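Notebook, finishing bench
10 June 2021
Oil and hardwax test panels, second round
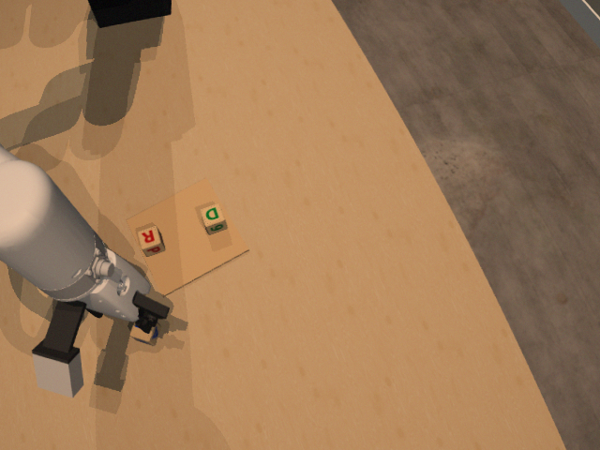

Render, light tabletop over dark plank floor.

Picked up the Vulby panels again after leaving them on the rack since February. All are beech, planed and sanded to the same grit as the first round. Panels with the Perkar oil have yellowed more than the ones with hardwax. The difference is easy to see with two panels edge to edge under the north window and hard to see under the shop tubes. From now on color gets judged at the window only.

Scratch test repeated with the coin and the nylon pad. Oil marks sooner but the marks rub out with a drop of fresh oil. Hardwax holds up longer and then shows a dull track that has to be cut back and recoated over the whole panel. Same result as the first round, so I am not going to run it a third time.

Water rings: wet glass left overnight on each panel. Oil, single coat, left a gray ring, raised grain inside the ring. Oil, 3 coats, faint ring, gone after the panel had dried through. Hardwax, 2 coats, no ring. Hardwax, single coat, partial ring on one side where I had gone thin near the edge. That is an application fault and should not be held against the product.

Coffee: wiped at 9 minutes. No stain on any panel with more than one coat. Did not test red wine. Beca Rowlands wants it added for the Edwards table and has left a bottle on the solvent shelf, please do not clean brushes with it.

Recoat times. The can says overnight. In this room overnight was too short for the oil: the second coat dragged and picked up lint. Left the next set a full day longer and it leveled properly. The extractor was off for most of that period, so air movement is low and the time may come down once the filter is replaced. Filter is on order.

Coverage came out at roughly 100 g per panel for the first coat, well over what I had penciled in. Beech end grain takes most of it. For the Edwards top I will seal the ends first with a thinned coat and weigh the can before and after.

Edge profile. Wayne Nuttall cut two samples with the Ekasness bit. The larger radius takes finish evenly. The small one goes thin at the crown and the sanding block cuts straight through it between coats. Use the larger radius, and hand sand the edge with a folded sheet, no block. The long curved side will need the same treatment along its whole length, so allow extra time.

Rags: put them flat on the rail outside or in the water can. Found one balled up under the bench this morning, warm to the touch.

To do
Wine test on the spare hardwax panel
Seal coat on end grain offcuts, weigh
Second set of color panels, floor stain beside top finish, to be viewed at the window
Return the borrowed gloss meter to Beca
Relabel panels, pencil is coming off under the oil. Stamp the backs.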